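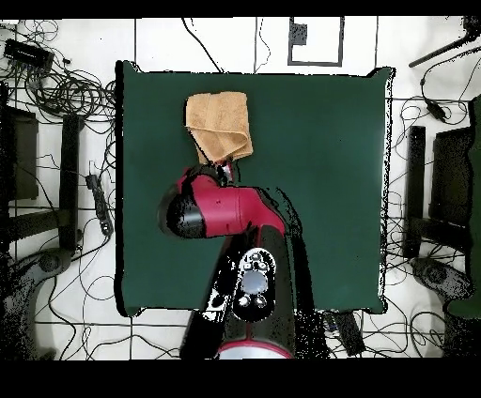 Plistileck Lodging Operators Forum
Housekeeping and Laundry > Linen Standards
Topic: Retirement criteria for bath and hand towels
Started January 2024

linen_office_kirkska
Member, Operations

Our property is reviewing its written standard for the retirement of terry towels, and we would welcome comment from other operators before the revision is adopted. The present standard dates from a period when all laundry was done on the premises. It directs room attendants to remove from service any towel that is "worn, stained or thin." In practice each attendant applies those words differently, and the two floors supervised by our longest-serving staff retire far fewer towels than the others.

The property has 214 rooms. At the November inventory we removed 129 bath towels from circulation. On second inspection a good share of these were found to be serviceable. Most had a single pulled loop or a faint mark that came out when the towel was washed again.

We are considering two approaches. The first would retire towels by age, using a colored thread sewn into the hem to show the quarter of purchase. The second would retain inspection by hand but replace the present wording with a list of defined faults. Members who have worked under either system are asked to describe the results.

clumavbridge_inn
Member

We used hem threads at Clumavbridge for several years and do not recommend them as the sole basis for retirement. Towels do not age evenly. Those at the bottom of a storeroom stack may go out once a month, while those at the top go out every day. We were discarding sound towels by date and keeping poor ones that happened to be newer.

The thread is useful for purchasing. It shows which delivery is failing early and gives you something to put in front of the supplier. We would keep it for that purpose only.

textile_desk
Moderator

Members are reminded that a sample inspection sheet is available in the Documents section. The version for contract laundries was replaced last year, and the older one should no longer be used.

On the substance of the question, I would support inspection over age. The following procedure is the one in use at the properties I oversee. It is carried out at the folding table and adds very little time to each load.

1. Spread the towel flat on a plain, dark surface. Lint, bare patches and pulled loops are much easier to find against a dark color than on a white counter. A felt or heavy cotton cover is suitable and should be vacuumed at the start of each shift.

2. Lift the towel by one corner and let it hang. A towel that has lost its shape will hang with one side longer than the other, and hem stitching that has begun to open will usually show at this stage.

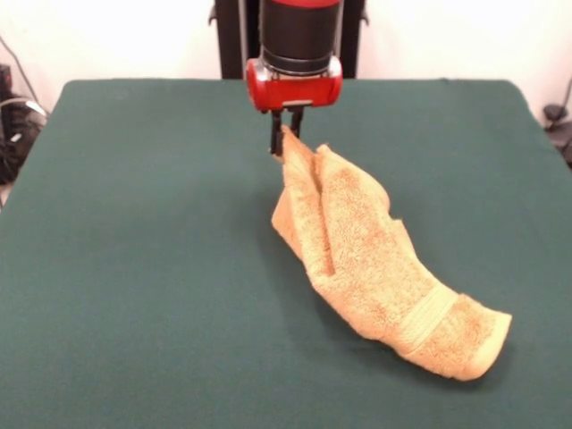

3. Hold the center of the towel up to a ceiling light. If the outline of the fixture can be seen through the pile, the towel is to be marked for retirement.

4. Check both hems and both side edges by touch. Loose thread shorter than a fingernail may be trimmed. Anything longer goes to mending.

5. Return stained towels for one further wash. A towel that comes back stained a second time is to be downgraded to cleaning use and dyed or clipped at the corner so that it cannot re-enter guest stock.

linen_office_kirkska
Member, Operations

Thank you. The light test is not in our present standard and would settle a number of disputes. May I ask whether step 3 is applied to hand towels and washcloths as well, or only to bath sizes?

textile_desk
Moderator

Bath and hand towels only. Washcloths are checked for hems and stains and nothing further.

contract_wash_77
Associate Member, Supplier

I must disagree with the moderator on step 3. The light test favors heavy towels and penalizes light ones that are in perfectly good condition. A towel sold at a low weight will let light through on the day it is delivered. Operators who buy lighter goods in order to shorten drying time would be retiring new stock.

A weight comparison is fairer. Set aside one unused towel from each delivery, wash it three times, and keep it in the linen office. When a towel is in doubt, dry both fully and weigh one against the other. This requires a kitchen scale and no judgment at all.

textile_desk
Moderator

The point about lighter goods is accepted, and the sheet should say so. I do not agree that weighing is practical at the folding table. It may be practical for an audit, where a small sample is drawn from each floor.

clumavbridge_inn
Member

We have tried weighing. A towel from a humid storeroom and a towel from the dryer gave us different answers for the same article, and the staff stopped trusting the scale within a month. If it is used, the instruction to dry both towels fully must be enforced.

cruzado_housekeeping
Member

Our experience at Cruzado may be of use on the question of color. We changed from white to tan bath towels two years ago, on a purchase of 535 pieces, all 100 percent cotton. Makeup and self-tanner marks are less visible, and our rate of retirement for stains has fallen. Fading is the new difficulty. A faded towel placed beside a newer one on the same rack produces complaints even when both are sound. We now issue towels to each room from a single delivery and replace them as a set.

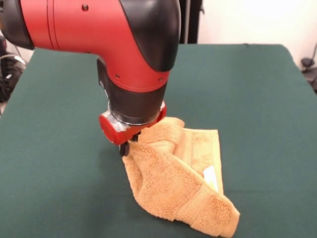 Tan terry towel on a green table cover

contract_wash_77
Associate Member, Supplier

Replacing as a set will increase your spending on linen. A mild detergent without optical brightener would slow the fading at much lower expense. Please confirm with your laundry what is being used.

cruzado_housekeeping
Member

The detergent was changed at the time of purchase. Towels taken out of a set remain in use at the pool, so the added expense has been modest. We do not share the view that the practice is wasteful.

linen_office_kirkska
Member, Operations

We intend to draft a revised standard on the following basis: inspection at the folding table under the moderator's steps, with an exception to step 3 for lightweight goods; hem threads retained for supplier records only; and weighing reserved for the audit. The matter of issuing towels in sets will be put to our purchasing office separately.

One item remains open. Our attendants have asked who may overrule a retirement decision once a corner has been clipped. The present standard is silent on this.

clumavbridge_inn
Member

At our property a clipped towel is final. Clipping is done by the shift supervisor and by no one else.

textile_desk
Moderator

The same rule applies here. The thread will stay open for further comment on lightweight goods, and members with written weight limits are asked to upload them to the Documents section.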